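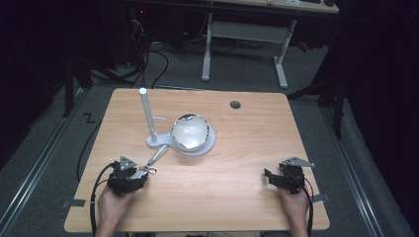 Xolani Molefe would send the pair back tomorrow if it were up to him, on the grounds that a handheld gripper kit at this price ought to come with its own carrying case and a second set of pads, and Broline gives you neither.

September, late afternoon. I do see his point, and I've put it down first so it doesn't get lost, but I'm fonder of this kit than he is! The cables bother me more than the missing case. I keep having to think about where they go before I reach for anything.
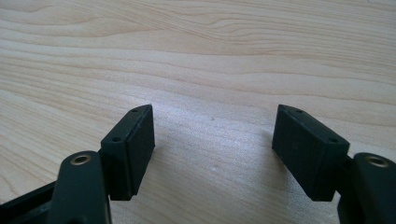
Pads next, as I promised Natalie I'd get to them before the trial period runs out. Broline sells spares in packs of 2, and I'd like to know how fiddly a swap is before we order any (Rahel thinks very). Each block has a pair of small round holes along its narrow face, and I'd love it if those took an ordinary screw, but the leaflet skips the subject entirely. The right one has a few scuffs on its broad face, so I'll keep an eye on that as we go on toward 700 grasps. Must ask Broline about the holes, and about the case too, for Xolani's sake.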